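켈리타노 골프 투어, 벙커샷이 원래 이 모양인가요? 패드 퍼팅도 도와주세요

등록: 벙커주민 | 분류: 스포츠 게임 > 골프 | 조회 332

안녕하세요. 스포츠 게임은 축구만 하다가 할인에 넘어가서 켈리타노 골프 투어를 샀습니다. 골프 규칙은 공을 구멍에 넣는다 정도로 알고 시작했고요, 60시간 한 지금도 그 이상 아는 건 별로 없습니다.

커리어 모드는 두 번째 시즌인데 펄소프 링크스에서 완전히 막혔습니다. 그 바닷가 코스요. 바람은 제가 채를 들 때만 불고 11번 홀 그린 앞에는 주차장만 한 벙커가 있습니다. 어제는 그 홀 하나에서 여섯 타를 모래에 썼는데 해설자가 "이 선수, 오늘 해변을 즐기네요"라고 하더군요. 해설 음량은 그때 0으로 내렸습니다.

궁금한 건 이렇습니다.

벙커에서 파워를 80%로 치면 공이 코앞에 떨어지고, 85%로 치면 그린을 넘어 반대편 벙커로 들어갑니다. 중간이 없어요. 스윙 타이밍은 거의 매번 '완벽'이 뜹니다. 완벽하게 쳐서 완벽하게 바다로 보내는 중입니다. 제가 놓치고 있는 설정이 있는지요?

그리고 퍼팅이요. 패드 오른쪽 스틱을 뒤로 당겼다 밀면 공이 늘 왼쪽으로 샙니다. 1미터짜리도요. 제 손이 문제인지 패드가 문제인지 구별하는 방법이 있을까요? 가족들은 손이라고 하는데 이 사람들은 게임을 안 합니다.

난이도는 '프로'이고 PC판, 패드 연결해서 합니다. 난이도를 내리라는 답변은 마지막에 해주세요. 저도 자존심이라는 게 조금 남아 있습니다.

모래지옥_생존자
채택된 답변

109시간 한 사람입니다. 벙커에서 보낸 시간만 따로 모으면 부동산 등기도 나올 것 같네요.

벙커부터. 파워 문제가 아니라 로프트 문제일 가능성이 큽니다. 이 게임은 벙커에 들어가면 기본으로 피칭 웨지를 쥐여 줍니다. 캐디 추천이라고 뜨는데 그 캐디는 선수를 싫어합니다. 채를 샌드 웨지나 로브 웨지로 바꾸시고, 샷 종류에서 '스플래시'를 고르세요. 메뉴 맨 아래에 있어서 튜토리얼을 건너뛴 사람은 있는 줄도 모릅니다. 저도 한 시즌을 모르고 살았습니다.

스플래시로 바꾸면 파워 막대가 훨씬 둔해집니다. 평범한 모래에서는 화면에 나온 거리보다 조금 넉넉하게 잡으면 되고, 공이 반쯤 파묻혀 있으면(게임에서 '계란 프라이'라고 부르는 그거) 더 세게 치고 기도하세요. 기도에는 별도 버튼이 없습니다.

조준점도 확인하세요. 왼쪽 스틱으로 공의 타점을 옮길 수 있는데 벙커에서는 공 뒤쪽 모래를 쳐야 합니다. 타점이 한가운데 있으면 지금 말씀하신 대로 그린 위를 날아가는 미사일이 됩니다. 80과 85 사이에 절벽이 있는 것처럼 느껴지는 이유도 아마 이겁니다. 턱에 걸리느냐 넘어가느냐의 차이라서요.
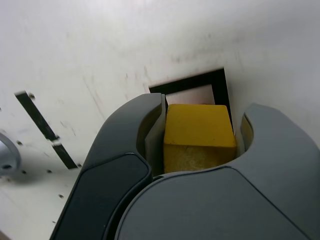
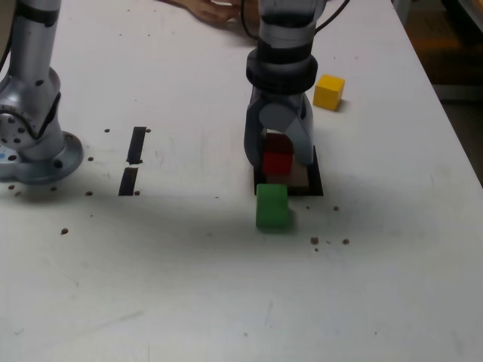 11번 홀은 공략을 바꾸는 것도 방법입니다. 다들 두 번째 샷으로 그린을 바로 노리는데 맞바람이면 거의 벙커행입니다. 오른쪽 페어웨이에 짧게 끊어 놓고 세 번째에 올리세요. 멋은 없습니다. 대신 보기로 막고 다음 홀로 갈 수 있고, 12번 홀은 이 코스에서 유일하게 사람 살라고 만든 홀입니다. 거기서 버디 하나 주워 오면 본전이에요.

바람은 깃발을 보지 말고 오른쪽 위 화살표를 보세요. 깃발 움직임은 장식입니다. 패치 때 고쳤다고 공지에 써 있었는데 제 눈에는 여전히 자기 마음대로 펄럭입니다.

퍼팅이 왼쪽으로 새는 건 저도 겪었는데, 설정 > 조작 > 스윙 궤도 보정이 '없음'이면 스틱이 조금만 비뚤어져도 그대로 반영됩니다. 오른손잡이는 엄지로 밀 때 대개 한쪽으로 휘어요. '약하게'로 한 단계만 올려 보세요. 프로 난이도 보상은 안 깎입니다. '강하게'부터 경험치가 줄어드니 거기까지는 가지 마시고요.

그래도 안 되면 난이도를 내리세요. 마지막에 썼습니다.

스투라르만20년

골프 게임은 스투라르 오픈 2편에서 끝났습니다. 그때는 버튼 세 번이면 됐어요. 한 번 누르면 시작, 한 번 누르면 파워, 한 번 누르면 임팩트. 요즘 건 스틱을 당기고 밀고 비틀고, 캐릭터 양말도 골라야 합니다. 양말은 왜 파는 겁니까? 화면에 보이지도 않는데.

켈리타노에도 3클릭 방식이 있긴 합니다. 조작 메뉴에서 '클래식'으로 바꾸면 됩니다. 온라인에서는 클래식 쓰는 사람끼리만 붙여 줘서 대기 시간이 좀 깁니다. 저녁 아홉 시쯤에는 그나마 잡히고, 상대는 대체로 저 같은 사람들입니다. 채팅도 없고 매너 좋습니다.

벙커는 안 빠지면 됩니다.

패드수리하다망함

퍼팅 쪽만 답합니다. 손인지 패드인지 구별하려면 패드 입력 테스트 화면을 띄우고 오른쪽 스틱에서 손을 떼 보세요. 점이 가운데 가만히 있으면 일단 쏠림은 아닙니다. 그다음에 천천히 아래로 당겼다가 위로 밀어 보세요. 다섯 번쯤 해서 선이 매번 똑같은 자리에서 꺾이면 패드를 의심하고, 제각각이면 가족분들 말씀이 맞습니다.

쏠림이 있으면 데드존을 조금씩 올려 보시고요. 너무 올리면 짧은 퍼팅에서 입력이 씹힙니다. 저는 살라자르 패드를 쓰는데 이건 프로그램에서 스틱 중심을 다시 잡는 메뉴가 있습니다. 다른 제품은 모르겠습니다.

분해는 하지 마세요. 닉네임 참고하시고요.

벙커주민 (글쓴이)

스플래시 샷, 진짜 메뉴 맨 아래에 있네요. 60시간 동안 피칭 웨지로 모래를 퍼내고 있었습니다. 바꾸고 나서 11번 홀 벙커에서 한 번에 나왔고, 너무 놀라서 퍼팅을 네 번 했습니다.

테스트 화면에서는 손 떼면 점이 정확히 가운데 있습니다. 밀 때는 꺾이는 자리가 매번 다르고요. 이 결과는 집에 알리지 않기로 했습니다. 궤도 보정은 '약하게'로 올렸고 1미터는 이제 들어갑니다. 2미터는 연구 중입니다.

클래식 조작도 잠깐 해 봤는데 세 번째 버튼에서 자꾸 늦네요. 그리고 양말은 벙커에서 리플레이 돌리면 보입니다. 저는 샀습니다.

모래지옥_생존자

양말이 보인다고요? 무슨 색 사셨어요?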